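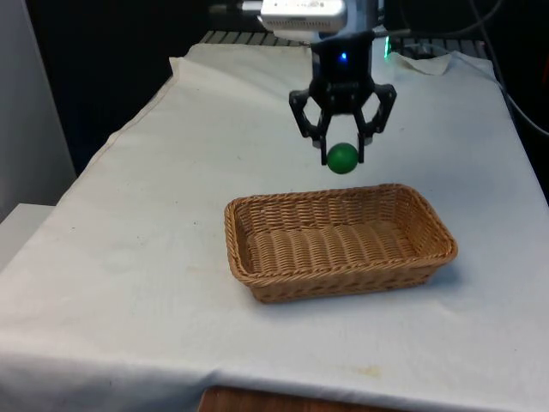

Fig. 1: ball in the grasp, near the far rim of the basket

[akevano-manip] Re: relabelling by final state

Prakash Pillai wrote:
> I have read your note about relabelling episodes by
> their final state. Do you keep the failed grasps, or
> do you filter them before training? With us at
> Alinthorpe, the filtered set always gave the better
> policy.

Dear Prakash, dear all,

We keep them. The set has 3,000 episodes, all with the same green ball and the same basket, and only the goal field is rewritten after the episode is finished. Without relabelling the policy reached 10 successes in 44 trials. With relabelling it reached 34 in 44, with the same network and the same starting positions.
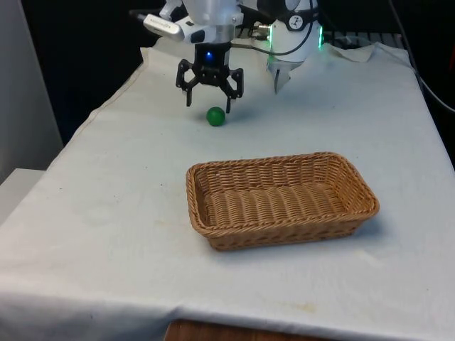
Fig. 2: fingers open, ball on the cloth behind the basket

I must add one warning. The gain is mostly in the approach and the grasp. For the release we see almost no difference, and I suspect that our rule for "ball in basket" is too generous near the rim. Adebisi has proposed a stricter rule - the ball must be at rest for one second - but I did not run it yet.

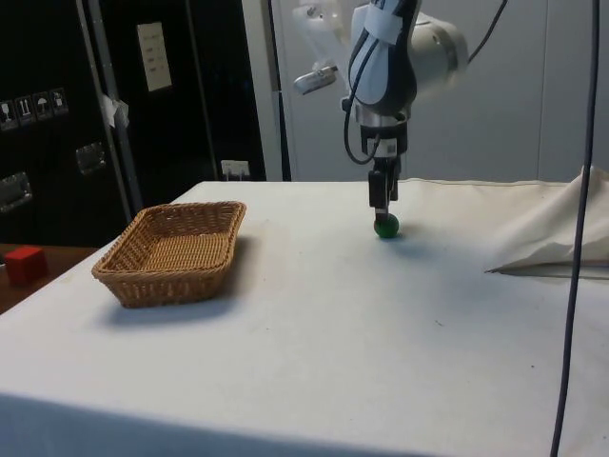 Your filtered set is also interesting for me. If you can send the list of removed episodes, I will train once more with the same seeds and report the numbers to the list in November.

With kind regards,
Tanko Ogbonna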